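El dedo que no se doblaba: galería de una tarde de averías

Hola otra vez. Varios me habéis escrito preguntando qué pasó con la mano en febrero, así que cuelgo esto con unas líneas para que os hagáis una idea (y para que no repitáis mi error, que fue bastante tonto).

La cosa empezó un domingo, ya después de comer. Hui-mei Yuen estaba pasando la rutina de teclear, la de siempre: bajar el índice, tocar una tecla, subir, volver al reposo. Todo bien hasta el ciclo 281. Ahí el dedo bajó, tocó y siguió empujando. ¡Y siguió! El control creía que no había llegado todavía, y la tecla ya no tenía más recorrido. Hui-mei le dio a la parada de emergencia y nos quedamos las dos mirándonos un buen rato.

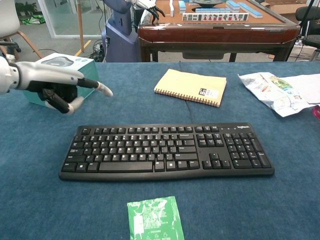 Oi-ling Poon

El índice estirado hacia la derecha, los demás dedos recogidos y el Logitech de pruebas en el centro de la mesa. La libreta amarilla de la B está detrás del teclado, y al fondo, la mesa de mahjong con otra pinza encima, que ese es otro proyecto y otro dolor de cabeza.

Os cuento lo que encontramos. El sensor de contacto del índice daba lecturas planas a ratos, no siempre, y por eso nos costó tanto cazarlo. Tzu-hsuan Hung revisó el registro entero, 1137 líneas, y vio que los huecos salían solo con el dedo muy extendido. Era el cable: al estirarse tiraba del conector lo justo para perder la señal. Con la mano cerrada, perfecto, claro, y yo llevaba dos semanas haciendo la comprobación previa con la mano cerrada...

Lo que más me preocupa no es la tecla. Es que el límite de fuerza dependía de ese mismo sensor, o sea que al fallar uno nos quedamos sin el otro. Chun-yin Kuo ya lo había comentado una vez y lo dejamos para luego (perdón, Chun-yin, tenías toda la razón).

Cambios desde entonces: el límite va ahora por la corriente del motor, la comprobación se hace con el dedo extendido y, si el sensor calla más de 60 milisegundos, la mano se para y avisa. También le dimos 22 milímetros más de holgura al cable. Falta repetir la tanda larga con el pulgar, que lleva el mismo conector y no me fío ni un pelo.

Si alguien ha tenido huecos parecidos en la señal, que me escriba, por favor, ¡me interesa muchísimo saber con qué postura le salían!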